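Zunow Home Services
About Us

Zunow looks after bathrooms. We fit toilets, replace seats and cisterns, repair leaks, and clean and restock washrooms for landlords, small hotels, clinics and offices in and near Lindside. We also run short training courses in the same work, for our own staff and for people sent to us by other employers.

How we started

Siyabonga Kruger and Sirkka Niskanen set up the company after working together in building maintenance for several years. Siyabonga was a plumber. Sirkka ran the cleaning crews. They kept being sent to the same bathrooms on different days to deal with different halves of the same problem: a seat that rocked, a stain behind the hinge that could only be reached with the seat off, a paper holder hanging by one screw. Their idea was to send one person who could do all of it.

The first year was the two of them and a van. Kumaresan Lobo joined as the third fitter and still handles most of our clinic work. There are now 23 people on the staff. Most came to us from other jobs, including food service, warehouse work and home care, and learned the trade here.

What we do

Toilet and seat fitting. We remove old seats, clean the hinge area, and fit the new seat so that it sits square and closes flat. We carry the common sizes. If a bowl is an unusual shape we measure it and order what fits.

Small plumbing. Fill valves, flush valves, supply lines, waste fittings, traps and seals. We don't do whole-house repiping or boilers. If the job turns out to be bigger than we should take on, we say so before anything is taken apart, and we can give you the number of a licensed contractor.

Washroom cleaning. Regular visits by the week or the month, or a single deep clean between tenants. Our cleaners are trained to spot and report faults, and the senior ones can fix the simple ones on the same visit.

Supplies. Toilet paper, soap, hand towels, liners. We deliver these with the cleaning visit, so there is no separate order to keep track of.

Last year we completed 2772 visits. Of the sites we served, 52 are on a regular contract and the rest call us when they need us.

The Menon Street workshop

Our office, parts store and training room are all at the Menon Street building. It used to be a furniture showroom, and the wide floor suits us. The parts store is at the back, with fittings sorted by size and type. Customers are welcome to bring in an old part for matching. Please rinse it first.

The training room is next to the store. It has full-size toilets that trainees can work on, and tables where parts are laid out before a job. Rajeshwari Gowda has run the room since it opened. She wrote the course and rewrites some of it every April, when the new group starts.

The course is practical. Trainees spend the first morning on names and parts, and the rest of the time with their hands on things. A typical session begins at the table. Rajeshwari wants the small hardware in a tray and the cloths within reach before anyone touches the toilet, and she will send people back to the table if it isn't done. She also teaches the order of work: water off, lid and seat off, clean, check, refit, test. Cleaning comes in the middle on purpose. Once the new seat is on, the area underneath it is hard to get at, and that is where most complaints come from.

We keep groups small. Each trainee does every task more than once, then does it again with someone else watching and asking questions. There is a written sheet at the end of each week — one page, mostly drawings to label. 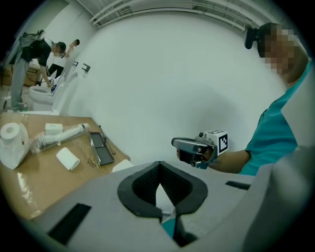
In the training room: parts and paper on the table, with work under way at the toilet behind.

People who finish the course with us get a certificate of completion. It is not a plumbing license and we are careful to tell people that. It does show an employer that the person can do basic bathroom maintenance and cleaning without supervision.

Who you will deal with

Siyabonga Kruger manages the fitting and repair side. He visits most new sites himself before we quote.

Sirkka Niskanen manages cleaning contracts and schedules. If you need to change a visit, she is the person to call.

Kumaresan Lobo leads work at clinics and care homes, where access and timing need more planning.

Tharun Hegde runs the parts store and the supply deliveries. He also maintains our stock list in Grerneo, the inventory program we use, and can usually tell you over the phone if we have a part.

Rajeshwari Gowda runs training. Employers who want to send staff should write to her directly, with the number of people and what they already know how to do.

How we work

We quote by the job for fitting and repair, and by the month for cleaning. The quote lists parts and labor on separate lines. If a part costs less than we expected, you pay the lower price.

We cover the floor before we start, and we take away the old parts and the packaging unless you ask us to leave them. Some landlords like to keep the old seat bolts as spares, which is fine with us.

Our fitting work is guaranteed for a year. Seats, valves and other parts carry whatever warranty the manufacturer gives, and we will handle the claim for you if we supplied the part.

We wear a work shirt and carry a card with name and photo. If someone comes to your door without a card and says they are from Zunow, please call the office before letting them in.

Visiting us

The Menon Street counter opens at 7:30 in the morning and closes at 4. The parts store shuts for half an hour at noon. Parking is behind the building, through the side gate — the spaces in front belong to the bakery. The training room can be visited by arrangement when a course isn't running, and employers thinking of sending staff are encouraged to come and look.

For quotes, use the form on the Contact page or call the office. For an overflowing toilet or a leak that won't stop, turn off the supply valve and call. Don't use the form for that, as it is only read twice a day.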